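Huvora demo capture kit, 8 weeks in: good for cloth, rough on cables

Short version first because I have a batch to upload. If you are collecting arm demonstrations of soft stuff (clothes, towels, rags) and you want one box of software and mounts that gets you from bare table to usable episodes, the Huvora kit does it. It's not cheap in hours. It's fine in dollars. I would buy it again with a different overhead mount.

What you get: overhead depth camera and bracket, the recording software, a green table mat, a foot pedal, calibration target, license for one station. Arm not included. We run ours on the red and black arm we already had, and Huvora had a profile for it, so no config files by hand. That alone saved me an evening. 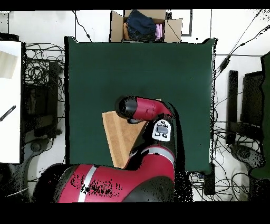 Posted by the cell lead, Lamside Garment Handling Lab
March 12, 2020

Setup. Manual says 45 minutes. No. Took me most of a day, and half of that was the bracket. The bracket has two thumb screws and they both creep. Tighten, calibrate, come back after lunch, calibration off. I put thread lock on them in the end and it has held. Calibration itself is painless, lay the target down, press go, wait. The floor around my table is a nest of black cables and the kit does not help. Not one clip or tie in the package. Bring your own. Bring a lot.

The mat. Dark green, matte enough, and the segmentation likes it. Denim shows up fine, pink shows up great. Comes folded so you get creases. They fade but they dont vanish. I stopped caring.

Depth quality. Okay on cloth and on the mat. Bad on shiny things, and my arm is shiny. You get black speckle across the red shell, along the mat edge too, and the odd hole where the sensor just gave up. The Hendriks camera I had before did this as well, maybe a bit less. The software has a hole fill setting. Leave it OFF while recording, it smears arm into cloth. Run it afterwards if you need it.

Recording. This is the good part. Pedal down starts the episode, pedal up ends it, double tap throws it out. Hands stay free for resetting the table. Each episode gets arm state, color, depth and a task tag, all on one clock. Sync was my main worry and I checked it by tapping the end of the arm on the table and comparing traces. Lined up every time I tried. With the Hendriks setup I was fixing time offsets in a script for months.
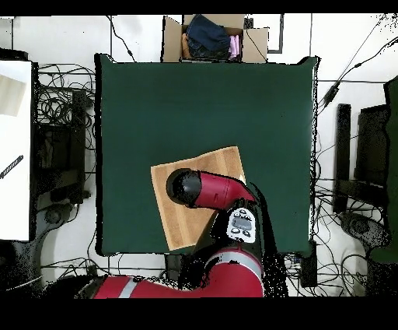

Episode review is where Huvora beats what I was using, and it's also where I spend most of my time now. Every clip opens in a strip with a scrubber and you mark keep, drop, or fix. The catch is that a top-down view hides the part you want most. When the arm reaches over the tan square piece, the round black cap sits right on top of whatever is going on underneath, so you're judging the contact from the edges and the joint readings. A second camera port exists but it's a paid add on. Should be in the base price. For cloth you really need a side view, and I ended up buying the port in week three.

Labels. Task tags are free text, which sounds nice and is a trap. Ended up with "flatten", "flaten" and "flatten tan" as three seperate tasks before I noticed. Make a list before you start and stick to it. There's a merge tool, it works, it's slow.

How many episodes? My target for the first policy was 2000 and we closed that set at 2084 keepers. Mostly single pieces of cloth, one arm, one mat, cardboard box of garments parked past the far edge. Don't take my number as a rule. What helped more than count was variety in how the cloth starts out. Early on I was laying everything down too neat, and the policy learned neat. Then it met a wadded up piece and just hovered. Now I drop pieces from a bit of height and record whatever shape they land in.

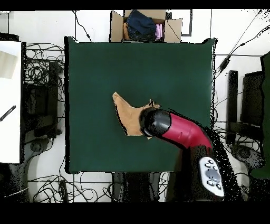

Arm tip on the tan fabric, box of garments past the far side of the mat.

Export. Writes its own format plus two common ones. Own format is fastest. Big sets take forever and there's no resume, so if the network drops you start again. I split mine into chunks by tag. Kerley's logger has resume and it's free, so come on. To be fair Kerley has no review screen at all and the pedal support is a hack, so I'm not going back.

Support. Wrote to them twice. First answer came next morning and fixed my problem (profile had the wrong wrist limit). Second one, about the bracket, got me a link to the manual page I had already quoted in my message. So, mixed.

Operator comfort. Pedal is light and slides on a tile floor, mine is taped down. Software beeps on every start and stop, loud, setting is buried under Station > Advanced > Cues. Turn it down on day one or the rest of the room will hate you.

Good
Sync
Pedal workflow, esp. the double tap discard
Review strip
Mat color works for most garments

Bad
Bracket screws
Second camera port costs extra
No export resume
No cable management whatsoever
Free text tags

Who should skip it: anyone doing rigid parts only. You'd be paying for cloth tools you won't touch, and Kerley will do. Also skip if your arm isn't on the profile list. I helped a lab down the hall try that and it was two weeks of misery.

4 out of 5. Would be higher with a decent bracket. They say a new one is coming in August, will update this if it shows up.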